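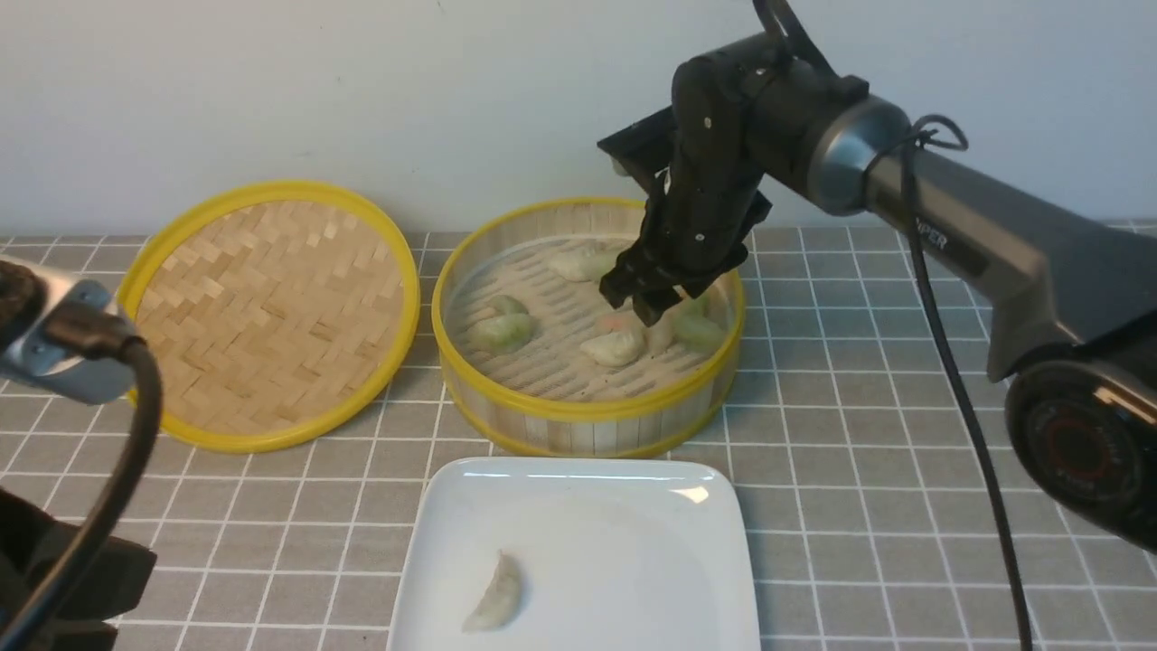 Settle the counter before you settle the arms, Shirley Lambert told buyers at the Jernthorpe planning session in July, and put the cost of both on the same page.

Her advice is now the first line of the Skidar Equipment Planning Guide, released today by Kindoton. The 29-page guide is for restaurants, school kitchens and small food producers that are thinking of buying a two-arm robot for plating and portioning work. It is free to download and can be copied for use inside a business.

Kindoton wrote the guide with Tóth, a kitchen fitting company in Jernthorpe, after the two firms compared quotes they had each been asked to review. The quotes covered 17 kitchens. Most listed the price of the arms in detail and gave one line to everything else, including the grippers, the mounting, the cables, the electrical work and the time staff would need to set up each task.

"A buyer would come to us with an approved budget, and the approved budget would be for the arms," said Trevor Ellwood of Kindoton. "Then we would ask what the arms were going to be bolted to. In several cases the answer was a counter that had to be rebuilt. That money has to be found somewhere, and it usually came out of training."

The guide takes moving a dumpling from a bamboo steamer to a plate as its worked case. Kindoton chose it as a small job that raises most of the questions a buyer will face. Pieces sit close together in a round basket. The rim of the basket limits the angle at which the fingers can come in. The lid needs a place to go, and so does the plate. All of that takes up counter space within reach of the arms, and the guide asks buyers to mark it out with tape at full size before they request a quote.

Contents of the guide

The guide has five parts:

Task list. Buyers write down each task they want done, how often it comes up in a shift, and what happens to the work if the equipment is down. Tasks that come up less than once an hour go on a separate sheet.

Counter and room. Covers surface, height, reach, wall clearance, power and cable routing. There is a page on tiled counters, where grout lines can leave a base plate sitting slightly uneven, and another on keeping cables off the work surface.

Arms and grippers. Lists what to ask a supplier in writing: payload with the gripper attached, spare finger sets, cleaning method, whether the fingers are approved for food contact in the buyer's area, and who supplies replacements after the first year.

Staff time. Gives a form for recording hours spent on setup, teaching new tasks, daily checks and cleaning. Kindoton recommends that these hours be budgeted at full wage cost.

Yearly costs. Covers service visits, software fees, spare parts, insurance and an allowance for downtime.

The yearly section was the hardest to agree on, according to Iulian Stanciu of Tóth. The two firms had different views on how much to hold back for parts that wear. They settled on a starting allowance of $951 per arm for the first year, covering fingers, ties, connectors and cable replacement. The guide tells buyers to replace that number with their own as soon as they have records.

"Cables are cheap until one fails during service," Stanciu said. "We would like people to have a spare on the shelf and a line in the budget that says so."

Planning in stages

Buyers are encouraged to split the purchase into stages — a bench trial, a trial in the buyer's own kitchen, and then the full order. The guide suggests eight weeks for the kitchen trial, with the supplier's fee for that period agreed in advance and credited against the purchase price if the order goes ahead. Practice pieces can be used in the bench trial while the task is being taught. Real food should be used before any decision to buy, as size, softness and stickiness all affect the grip.

A trial record sheet is included at the back. It has columns for attempts, dropped pieces, pieces a person had to move by hand, and minutes lost. There is no pass mark on the sheet. Kindoton says an acceptable drop rate depends on the product and should be written into the purchase agreement by the buyer.

The guide does not rank suppliers or name recommended models. Kindoton and Tóth both sell related services, Kindoton in planning and Tóth in fitting, and this is stated on page 2. Neither firm sells robot arms.

Leasing is covered in a short appendix. It sets out the questions to ask on end-of-term condition, early return and who pays to restore the counter if the equipment is removed. Tia Penrose prepared the appendix and the matching worksheet.

Availability

The Skidar Equipment Planning Guide is available now from the Kindoton website as a printable document, together with the task list, the staff time form and the trial record sheet as separate files. Printed copies can be collected from the Tóth showroom in Jernthorpe. A version with prices in euros is in preparation.

Readers who use the forms and find an item missing are asked to send it in for the next edition.

About Kindoton

Kindoton advises small and mid-sized food businesses on equipment budgets, room planning and purchase agreements.

About Tóth

Tóth designs and installs counters, power and ventilation for commercial kitchens.

Press contact: Joni Kauppinen, Kindoton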